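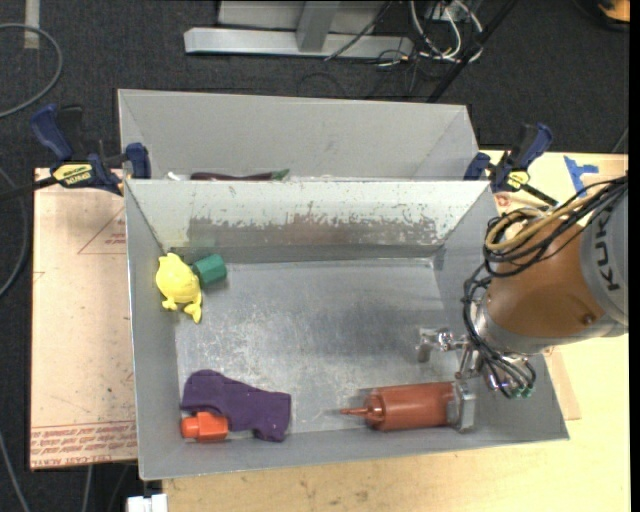 Section 4: Recording Pick-and-Place Demonstrations by Remote Control

4 min read

Use this section once the arm is homed and the hand controller is paired. You will drive the arm through a set of picks between the front bin and the rear bin, and the Trullton recorder will save each one as a demonstration.

4.1 Before you start

1. Clamp both bins to the tabletop, one clamp on each side. Push on the rims. If either bin shifts, tighten again before you go on.
2. Lay the cables and air hose along the arm with enough slack for a full wrist turn.
3. Place the objects in the front bin. Mix hard and soft items: a squeeze bottle, plastic blocks, a toy, a piece of cloth. Let them touch each other and the walls.
4. Set the speed limit to 2 on the controller.

CAUTION: Keep hands out of both bins whenever the enable switch is held. To move an object by hand, release the switch and wait for the tone.

4.2 Recording a pick

1. Hold the enable switch and bring the gripper over the object you want.
2. Press MARK. The recorder begins a new file.
3. Lower the fingers in one steady motion. For a bottle on its side, close across the body and stay clear of the nozzle.
4. Close the fingers and lift straight up until they clear the rim.
5. Move over the rear bin, lower, and open.
6. Press MARK again to end the file.

Note: Small corrections are fine. Leave them in – the training software uses them. Long pauses should be deleted.

Note: Cloth can be gripped anywhere along a fold. Vary the spot from one demonstration to the next.

4.3 Objects against a wall

Approach with the fingers parallel to the wall. If a finger touches the metal, stop, raise the arm and try again. Do not drag a finger along the bottom of the bin.

If the arm stops with code 131, the contact limit was reached. Release the switch, back the arm off with the jog keys, and discard the file. Code 172 means the controller has lost its pairing. See Section 2.

4.4 Saving the set

Choose SAVE SET and enter a name. Files without a second MARK are listed in red and will not be used.

Comments

mardale_lab: Does the contact limit reset between files or only when I save the set?

Krishnan: Between files. It clears at the first MARK.

brullard7: Step 4 in 4.1 should mention that the limit goes back to default after a power cycle. Lost a morning to that.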